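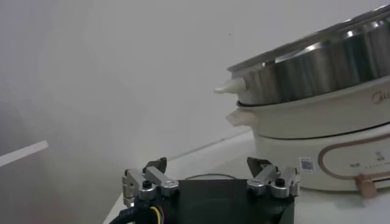
Steamed buns are back on the Wednesday lunch list

Print this page | E-mail this item

The steamed bun lunch returns to the Anilholm building this month after a long break. Serving starts at noon on Wednesday in the second floor kitchen and runs until the buns are gone. Tickets are sold at the front desk, and 152 had been taken up when this issue was put together.

Last spring the kitchen group used a large bamboo set over a gas ring. The ring went when the floor was rewired, and the buns now go into small electric steamers in batches. Frozen buns from Prunero take 13 minutes from the time steam shows at the lid. Fresh ones need a little less. The filling is pork and cabbage, with a mushroom version on request.

People who want to try the same thing at home have asked about loading the basket. The main point is room. Buns swell as they cook, and a crowded basket leaves them stuck together with torn sides. A small basket does four at a time. Cut squares of baking paper work as liners if you have no cabbage leaves.

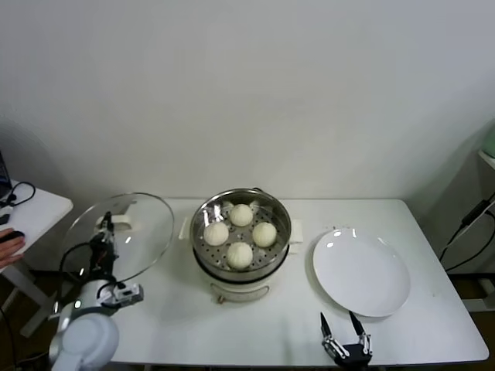

Four white buns in the steamer basket, with a plate set to the right.

Keep the plate close before you open the lid. Tilt the lid away from you and let it drip to the side – water that falls on the buns leaves yellow, gummy spots. Leave the buns alone for two minutes with the power off, then lift them out by the liner.
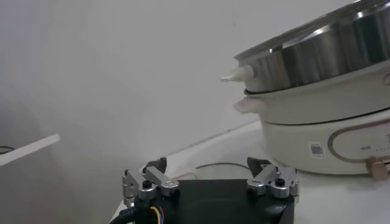 Where the steamer stands matters more in a small kitchen than the recipe does. Steam will lift paint and swell the bottom of a wall cabinet within a few months, so pull the cooker forward and keep the space over it open. Watch the cord too. A thin dark one lying across a white tabletop is easy to see, but it can still catch a sleeve or a dish when you reach past it. Run it behind the cooker if the outlet allows. Empty the base after every session and leave it open to dry overnight.

Dipping sauce is soy, black vinegar and a little sugar. Calvo chili oil will be on the side table. Please bring your own bowl if you can, as the kitchen is short of them.

Comments (3)

bunfan_2nd_floor: Glad to see this again. Will there be any mushroom ones left after 12:30? Last time they went first.

Dot K.: We tried the two minute rest and the skins came out much smoother. The liners stuck a bit, maybe our paper was the wrong kind.

hallway_reader: Could the ticket desk open before nine? Those of us on the early shift always miss it.

Contact the newsletter desk: room 513, extension 818 | Copyright Bivo Building News | Back to top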